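Skirkel Kitchen Episodes, evaluation copy
Notes kept by Henrike Reuter, last edited 6th April

What it is
Skirkel is a paid set of simulated kitchen tasks from Ollumetti, sold to teams training a single arm with a two-finger gripper. The trial gives you 286 episodes. The sales page calls them "deployment ready." We have seen no evidence for that yet, and our request for real-arm results is still open.

Contents
Rendered video, joint states, gripper state and one task sentence per episode. Everything is simulated. Props are ordinary counter items such as bread, bottles and knives. 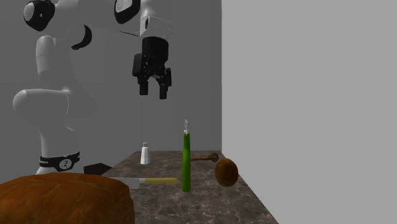 Lighting is flat and the walls are plain, so I would not expect a policy trained only on this to cope with a messy kitchen. Younes Abdelaziz found seven episodes where the task sentence names the wrong object. Ollumetti says they will be fixed in the next release, with no date given.

Not checked
Contact forces, grasp labels, anything past episode 50.

License
Trial use only, four seats. Read the clause on derived models before you train anything you plan to keep.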